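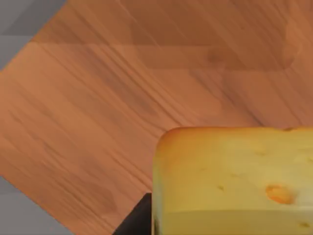

El apuntador en el teatro musical

Redacción: Kirsten Holst
Actualizado en agosto

El apuntador es la persona encargada de recordar el texto a los intérpretes durante una función o un ensayo. En el teatro musical su presencia es irregular y está peor documentada que en la ópera, donde el maestro apuntador da además las entradas de canto. Buena parte de lo que se repite sobre el oficio procede de memorias de actores, una fuente poco fiable: quien olvida una frase rara vez recuerda bien cómo la recuperó.

Origen

Suele afirmarse que la figura pasó de la ópera a la opereta y de ahí al musical. La genealogía es cómoda, pero las pruebas son escasas. Radomír Štefanec la defiende a partir de 11 libretos anotados de la compañía Lauritsen; solo 3 llevan marcas que puedan atribuirse sin discusión a un apuntador. El resto podría ser obra del regidor — o de cualquiera que tuviera un lápiz a mano.

Práctica

La concha, situada en el borde del proscenio, estorba a la coreografía y ocupa un espacio próximo al foso. Muchas producciones prefieren apuntar desde un lateral, solución que funciona mal cuando la orquesta toca fuerte. El teatro Gornberg, con 2.000 localidades, ensayó durante 2 temporadas un sistema de auriculares de la casa Astell. El programa de mano lo presentó como un éxito. Frida Hafstein, regidora de aquellas funciones, dejó escrito que los cantantes se lo quitaban antes del segundo acto.

Debate

Moushumi Khondokar sostiene que el apuntador reduce la ansiedad del reparto. Su estudio se basa en entrevistas a una única compañía, la Sovotov, y carece de grupo de comparación. Svend Þorgeirsson opina lo contrario: contar con ayuda relajaría la memorización. Tampoco aporta datos.

Véase también: regidor de escena, libreto, maestro repetidor.

Contacto | Aviso de copyright | Volver arriba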